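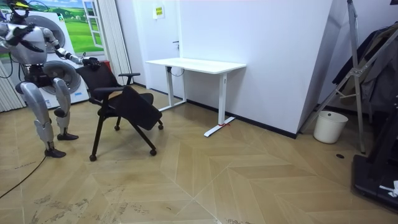

Could the page please say whether the set is meant for rooms with ordinary office furniture in them, and whether a chair on casters counts as a load or as an obstacle? A customer put both questions to us in March, and the text of this page has been revised in reply. The set is intended for such rooms. A chair is a load from the moment the machine's hand closes on the backrest, and it remains one until the hand is open and the arm has been withdrawn.

Plustholm Working Area Set for Humanoid Machines
Supplied by Grirbridge
Page last revised: 2022-12-12

Purpose
The Plustholm set provides the markings, notices, floor fittings and written procedure needed to run a walking humanoid machine in a room that was not built for one. It is suited to offices, teaching rooms and small laboratories. It does not replace the machine maker's instructions, the stop functions built into the machine or the site's own risk assessment. Where the maker's instructions are stricter than the procedure supplied with the set, the maker's instructions apply.

Contents
Skorside floor marking tape, yellow and black, 100 m
Cable covers, low profile, 7 lengths with end ramps
Caster stops, rubber, 18 pieces
Castillo stop control holder, with neck cord and belt clip
Door notices, two-sided (machine in use / machine at rest)
Record book, 256 numbered pages
Procedure booklet and wall card

The stop control itself is not included. The Castillo holder accepts most hand-held units; customers should check the size of their own unit against the drawing in the data sheet before ordering.

Marking the area
The boundary is to be taped on the floor before the machine is powered. It must enclose the full reach of both arms with the machine at its furthest intended position, together with the ground it could cover in a fall. When the machine is to push, pull or turn a piece of furniture, the reach is measured from the far side of the furniture. A tilted chair with an armrest takes up a good deal more floor than an upright one, and the line should be drawn for the tilted position.

Doors that open into the area are to be locked or attended. The two-sided notice is hung on the outside of the door at eye level. A desk standing against the wall may stay inside the boundary, provided that it is entered in the record as a fixed object and that its top has been cleared of anything likely to be knocked down.

Wood floors should be swept before the tape is laid. Skorside tape lifts cleanly from sealed wood and vinyl. It should not be left on waxed boards overnight.

Cables
A cable that runs from behind a machine across the floor is treated as part of the machine. It is to leave the area by the shortest route that does not pass in front of the feet, and is to be covered from the boundary to the wall. Inside the boundary the cable lies uncovered and must have enough slack for the furthest planned step. The operator checks it by eye before each run. Cables hanging from desks are to be tied up clear of the floor.

The covers must not be laid inside the boundary. Their edge is low enough for a person to step over without trouble, but the feet of a walking machine may not allow for it.

Furniture on casters
Caster stops are fitted to every wheeled item in the room that is not part of the task. The item being handled is left free, unless the task sheet states that it is to be held still. The following points apply to chairs:

Folding or tipping parts are set to their starting position by hand and the position is entered in the record.
The intended point of grip is agreed before the run. The top edge of a backrest is acceptable on a chair that rolls freely. It is not to be used as a support for the machine's own weight.
No person may sit in, hold or steady the chair while the machine is powered.

Persons and duties
One person holds the stop control and has no other duty during the run. That person stands outside the boundary with a clear view of both of the machine's hands, and does not take notes or use a telephone. A second person reads out the task sheet and keeps the record. Visitors remain on the far side of the tape and leave bags and coats away from it.

Should the machine lose its footing, no attempt is to be made to catch it. The stop control is pressed if the operator has not already done so, and the area is entered only when the maker's shut-down steps have been completed.

Record keeping
Each run takes one page. The page has spaces for the task, the furniture used, the point of grip, the state of the floor and any stop, planned or otherwise. Unplanned stops are entered in red ink. Completed books should be kept with the machine's maintenance papers for as long as the machine remains on the site.

Replacement parts
Tape, caster stops, notices and record books may be ordered singly. Cable covers are sold in the full set of lengths only. The procedure booklet is sent without charge to registered owners whenever it is revised, and the old copy should then be destroyed.

Orders and technical questions
Please write to the Grirbridge sales office, giving the model of the machine and the floor covering of the room. A plan of the room is helpful but need not be to scale.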